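Slide 1. What we told the school we'd do

Start slow, they'll have just come back from lunch. The club entered the Trovico simulation round in May. The job on paper: tidy a table, then open a door. It all runs in software, so no motors, no batteries, no broken fingers. I was told this would be the easy year. Show the room.

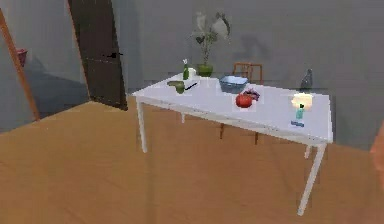
Speaker notes: Karla Chávez
Okoth Robotics Club night, June 21, 2025

Let people find the tomato and the grapes for themselves. Then ask who thinks a student learns robotics from this. I'm still not sure. They learned a lot about settings files.

Give the number early. 200 runs, 53 counted as passes. Don't round it up. The brochure from Zeltik talks about "real-world skills" and I'd like someone to show me which ones. A cup in a simulator weighs whatever you typed in.

Slide 2. The table run

Team of 12, most of them new to code. Their plan was to drive up to the table and start with the cup. Point out how little of the table you get from over here, beside the brown panel. Say plainly that we argued over whether to score a run like this on where the robot stopped or on what it picked up. We never settled it.

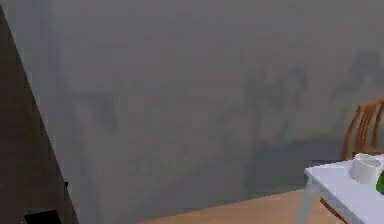 Iraklis Nikolaidis wrote back after the draft went round that I was being unfair, and that his group had never argued so well about anything as they did about the scoring. Fair enough. Read that bit out. Then say arguing well still isn't a working robot.

Slide 3. The door

Skip if we're over time. Erick Makori's half of the team took this one. The lever handle looks simple until you have to write down where it is.
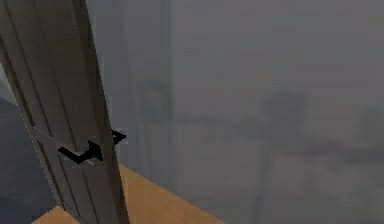

Door task, black lever handles on both faces.

Questions. If Trumier's offer comes up, say we haven't signed.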